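Sunday, September 16, 2018

Learning my grandmother's language, a bit at a time

I have been trying to learn Latvian since April. I said when I started that I wouldn't write about it until I could hold a conversation, but I can't hold a conversation and I want to write about it, so here we are.

My grandmother's surname was Avotiņš before she married, or to be more exact it was Avotiņa, because the ending changes for women. I was well into adult life before I knew that. On her papers in this country it was Avotins, with no mark under the n and the man's ending, and that was how it was read out at her funeral. She never corrected it. My mother says she once told a clerk how it should be spelt, watched him write it down wrong, and decided it would do.

She didn't speak Latvian to us. She spoke it on the telephone to a friend, with the kitchen door shut, and she counted in it when she was knitting. I can still hear her getting up to ten under her breath, and when I reached the numbers in my course I found I already had most of them. Viens, divi, trīs, četri. I had always thought the fourth one was a kind of sneeze.

The course is an old one. I got it second-hand from the bookshop in Prarncombe, two cassettes and a book, and the cassettes had been looked after better than the book had. I don't own anything that plays cassettes. A man at work copied them over for me, and I now have them on my phone as two very long tracks with a hum on them. If I lose my place I have to drag the little marker back and guess. I have heard the dialogue at the railway station more often than anything else in my life, I think, because that is where my thumb tends to land.

I do the first half of a lesson in the morning before work and the second half after tea. On Saturdays I go back over the week. I write new words in an exercise book, Latvian on the left and English on the right, and cover one side with a postcard. I tried one of the phone apps for a month in the spring and gave it up. It was always pleased with me, and I noticed I was choosing the easy exercises to keep it pleased.
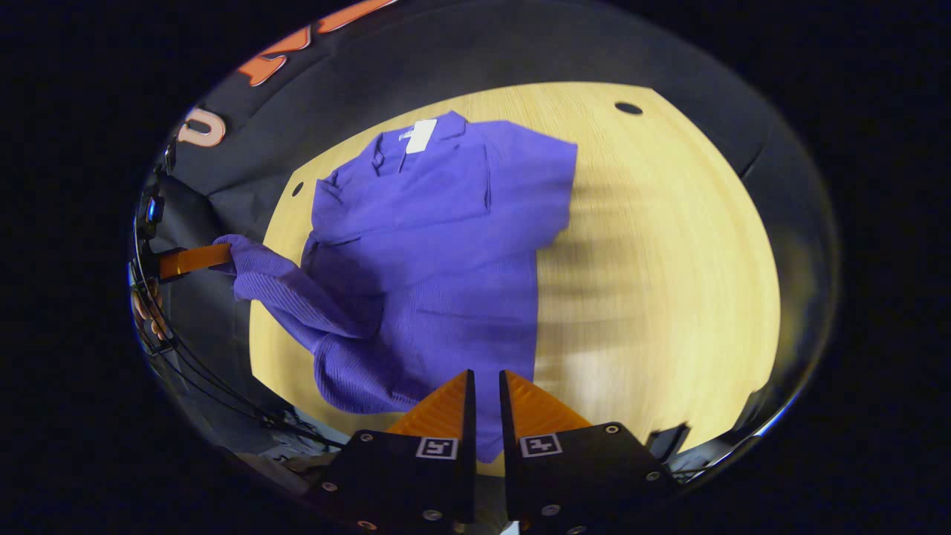

The cases are what most people ask about if they know anything about the language. A noun changes its ending depending on the job it does in the sentence, and there are two genders, and each gender has its own sets of endings. I did a bit of German at school and remember being cross about der and den. This is a good deal more of that. I spent most of May on the dative alone. You use it for giving something to someone, which I expected, but also for owning things. You don't say "I have a dog", you say something closer to "to me is a dog". Man ir suns. Once I stopped translating it word by word it went in quite easily, and now it seems a reasonable way to talk about a dog.

The locative I liked straight away. English needs a small word in front to say you are in a place, and Latvian just lengthens the end. Rīga becomes Rīgā. Māja is a house and mājā is in the house. My grandmother used to say a word when she came in from the cold and sat down, and I asked my mother whether it could have been mājās, at home. She thought it probably was. She also thought it might have been a swear word.

Long and short vowels are my real trouble. The line over a vowel means you hold it longer, and it can change the meaning, and I can't reliably hear it. I can say it if I am reading, because I can see the line coming. When the woman on the tape speaks at normal speed everything sounds the same length to me. I have started copying out sentences with all the lines left off, then listening and putting them back in. I got every one right in a short passage last week and was very pleased until I realised I knew the passage by heart.

The stress is at least simple. It falls on the first syllable nearly every time. The best known exception is paldies, thank you, which goes on the second, and it is of course the first word anyone learns, so I spent weeks stressing everything else wrongly to match.

I should say something about why, as I have been asked. I have no plan to move there. I don't need it for work. I have cousins outside Cēsis whom I have never met, and one of them writes to my mother at Christmas in very good English. So there is no practical use for it at all. When we cleared my grandmother's flat there was a bundle of letters in the bureau tied up with wool, and my mother couldn't read them, and neither could I. My brother suggested paying a translator. It would have been quicker. But I had the idea that I'd like to be able to read them myself, even slowly, and even if they are all about the weather and somebody's knee.

I have looked at them, and have got as far as the first line of the first one. "Mīļā" is dear, to a woman. Then there is her name with an ending on it I didn't know. Then the handwriting closes over and I can't tell the letters apart, never mind the words. This is a separate problem that the course does not cover. The writer made her r and her s almost the same, and she left off half the marks, so the thing I've been working at all summer with the vowels is no help there. I'd hoped to have one letter done by now. I have eleven words in pencil and a question mark beside three of them.

I have also been reading the words I can find on food packets. There is a shop in Drarnard that sells rye bread and smoked sprats and those glazed curd bars in the chiller, and the woman on the till speaks Latvian with her son. I go every other Saturday. For the first couple of months I bought my bread and said nothing. In July I said labdien, good day, and she said it back and then a great deal more, and I had to tell her in English that I'd reached the end of what I knew. She was kind about it. Now she says one sentence to me each time, slowly, and waits. Last time it was whether I wanted a bag. I did want a bag, and I said so, and I got the ending right.

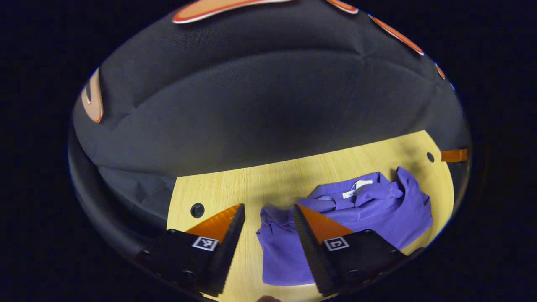
Hefin Prosser wrote to me after I mentioned the course in passing in my last post, and he has let me put some of his message here. He learnt Welsh as an adult, his parents having had it and not passed it on, and he thinks I'm going about the reading and the speaking in the wrong order. His advice was to leave the letters in the drawer for a year. "You'll only teach yourself to dread them," he wrote. "Talk to the lady in the shop until she's bored of you, then find somebody else and bore them. The reading comes up behind on its own." He also said the mistakes he remembers are the ones he made out loud, in front of people, and that he has never made any of them a second time, whereas he has spelt the same word wrongly for most of his life.

I think he is probably right about the speaking. I am not sure about the drawer. If I put the letters away for a year I know myself well enough to say they'd stay there for ten. What I have done is take out only the first one and leave the rest tied up, and I've said I won't look at it more than once a week. I have also asked the woman in the shop, through her son, whether she knows anyone who would do an hour's talking with me for money. She said she would ask her sister. That was a fortnight ago and I haven't liked to bring it up again.

For anyone else starting, a few things I wish I'd known in April. Learn the noun with its ending said clearly from the first day, as you'll need the ending to work out all the others. Get the proper keyboard on your phone at once. I typed without the marks for weeks and had to unlearn it. The long press for ņ is under the ordinary n, and I am fond of it for obvious reasons. Children's books are harder than they look, because they are full of hedgehogs in little coats and diminutives of everything. Weather forecasts are much better. They use the same words day after day and you know roughly what they are going to say.

I'm on lesson 31, which is the past tense of verbs of motion. There is a long dialogue about someone who went to the market, came back, and went again for the thing she'd forgotten. My mother has asked me to teach her the numbers, so we are doing those over the phone on Wednesday evenings. She gets stuck at seven. Septiņi has the same ņ in it, and she says it with a hard n every time, the way they read it out in church.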